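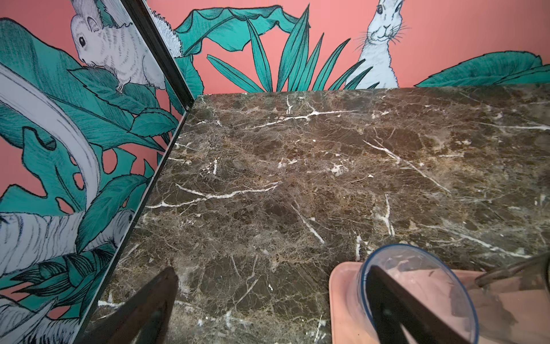 June. Tendcombe room, job 2535, drinks counter. Started 9:40, coffee already gone.

Purpose of today, as written on the whiteboard in my own hand and therefore my own fault: "decide about the counter." This covers the marble, the tray, the tumblers, the wall, and whether anyone can set a drink down in here without losing it. I will take them in the order they annoyed me.

Marble first. The Stestby sheet says the slab is "a quiet brown." It is dark brown, yes, with cloudy tan and gray and rust in it, white veins heading off in every direction, and between the veins a net of fine cracks like an old dinner plate. Quiet it is not. I like it a good deal more than I did on the sample card, where we had a piece the size of a playing card that happened to contain no veins at all and looked like fudge.

Practical note on the fine cracks. I ran a fingernail across a dozen places and felt nothing. Ran the edge of a feeler gauge across the same places, ditto. So as far as I can tell the surface is sound and the pattern is only pattern, but I'd like Stestby to say so in writing before anyone puts red wine near it. Drafted the email. Drafted it a second time without the word "alleged."

Water drop test, on the back run where it won't matter. Left the drops 29 minutes, which was going to be 30 but I got bored. Wiped with a plain cloth. One spot looked darker to me and then I moved my head and it was the overhead light. Moved my head back and forth for some time. Verdict: no mark, and the person running the test should not be allowed to squat at eye level with the counter where visitors can see through the door.

Lemon juice: did not do it. I know what lemon juice does to polished marble, everybody knows, and the client has asked for a counter where people will be squeezing citrus. This has been pointed out to the client in two separate memos. The reply to both was that they love the veins.

Wall. The mural is staying, so stop asking. For the record I was against it and I have come around. Salmon pink with teal leaves and black and white line work, banana leaves curling across it, the spiky plant rising from behind the back edge of the counter, and the white rabbit standing up behind the spikes with its whiskers out. It looks straight at whoever is working there. I have been looked at by it since 9:40. The hatching on the body is lovely close up and it must have taken somebody a very long time with a very small brush or pen (I wasn't here that week, and the Truvusau invoice only says "wall, artwork").

Two things on the wall for the snag list:

The line where the counter meets the pink is straight, good, but it has no upstand and nothing to catch a splash. Any splash goes on the spiky leaves. Suggest a clear coat over the bottom of the mural, matte, tested on a hidden bit first. Do not let anybody test it on the rabbit.

The glossy panel with the black edging, left-hand side. Nice thing, picks up the jungle so it reads as one long wall if you're not paying attention. Fingerprints, though. I touched it once this morning, lightly, with one clean hand, and have wiped it three times. If this counter is going to be used by people with wet hands then the panel becomes somebody's part-time job. Ask Truvusau whether the same panel comes in a satin finish. They will say yes and that it takes longer than the building will be standing.

10:50. Tray and tumblers.

Background for colleagues who missed the meeting by luck or skill: the client bought the tray and the drinkware themselves, from Mensah, before there was a counter to put them on. The counter has since been built to suit the tray. I've worked on worse briefs.

The tray is pink, rectangular, rounded corners, low rim, with a matte finish that feels a bit like chalk and will certainly hold on to anything that touches it. Against the brown it looks very good, annoyingly. It's a different pink from the wall. The two pinks are close enough to look like a mistake and far enough apart to look like a decision, depending on the time of day, and I spent longer on this than the budget code allows. Left it. Put "deliberate" in the notes so that it is.

The rim is my complaint. It's slight. It'll stop a teaspoon of spilled water but it won't stop a tumbler that has made up its mind. Which brings me to the drinkware, a mix of tall and not, plastic and glass, tinted and clear, bought apparently one mood at a time.
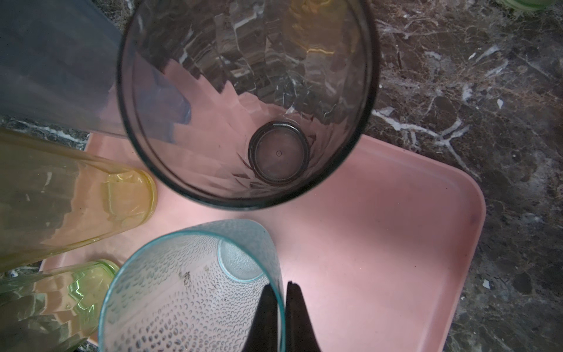 Laying them down was the suggestion from the meeting: tumblers on their sides look relaxed, as though a party has just left. So I tried the blue and the yellow like that, with the big clear glass upright in among them as a sort of anchor. It does look relaxed. It also looks like somebody needs to tidy up. I walked out, made tea, walked back in and my hand went straight out to stand them up, which I think is the only usability result worth having today.

Notes by piece, for whoever writes up the display sheet:

Big glass. Clear with a faint gray cast to it, thick dark rim, ribbed panels on the inside wall that chop up whatever is underneath. Look straight down it on the tray and you get pink through the bottom and the marble broken into little steps all up the sides. I did this for longer than was needed. It's the best thing on the counter and it's wasted if it's pushed to the back, so it goes front and middle when the room is shown. Heavy in the hand. I would not want to meet it on a tiled floor.

Blue one. Plastic, smooth, frosted. Pale enough that it more or less gives up against the marble, where you can see the brown through it and the whole thing goes dusty. Looked much bluer in the box. Suggest it lives on the lightest surface in the room, and this counter is the darkest.

Yellow one. Faceted, catches the light in wobbly streaks, and it changes color depending on what it's next to. Over the tray it goes peach. Over the marble it goes olive, like a cocktail you'd send back. If the client wants yellow in the photographs it has to sit fully on the pink or fully off it. Half and half looks as if there's something in it.

The rest I have no strong feelings about. They're tumblers. They hold drinks.

Capacity check: label on the Mensah carton says 8 oz for the small size. Filled one from the measuring jug and 8 oz takes it to the very lip, so the honest pour is less and the bar menu should be told. Nobody is going to carry a brim-full tumbler across this room on a tray with that rim. I carried one. See below.

11:35. Spill, unplanned, later entered as a test. One small tumbler, full of water, tray carried from the sink end to the counter at normal walking pace. It slid. It didn't go over, it simply traveled, at a stately pace, and stopped against the rim with a slop that went down my sleeve. The matte finish has more grip dry than I expected and none whatsoever wet. Options are a thin liner (client will hate it), a rubber ring on each tumbler foot (I will hate it), or telling people to carry fewer drinks and dry the tray. Going with the last, and putting it in the handover notes in a friendly tone.

Smudges. The tray had a few by the time I was done, over by the right rim, and I can't say which are mine. Warm water and a soft cloth took most of one off in a trial corner. Didn't scrub. Whoever does the final clean, no scouring pads anywhere near the pink and no spray cleaner on the marble. I know there's a bottle of the lemon-scented stuff under the sink. I've moved it to the top of the cupboard and it can stay there until it learns something.

After lunch, layout again. Tried the tray square to the back edge: looks like a hotel. Tried it on a slant: looks like it slid there. Tried it square but pulled forward, so there's a band of marble behind it and the long white vein runs clear at the left where you notice it, and this is the one. Put small bits of low-tack tape under the corners for reference. They peel off clean, I checked, and I would like them to still be there tomorrow.

Tumblers upright for daily use. On their sides for the client's photographs only, with a folded cloth tucked in behind so they don't wander.

Still open:

Stestby to confirm the cracks in writing.
Sealer, which one, and who pays.
Satin panel, lead time, brace for answer.
Clear coat sample for the bottom of the wall.
Mensah: does the big glass come in a set. If it does, send the blue one back.
Lemons.

Locked up at 4:15. Wiped the panel on my way out, touched it while turning off the light, went back and wiped it again.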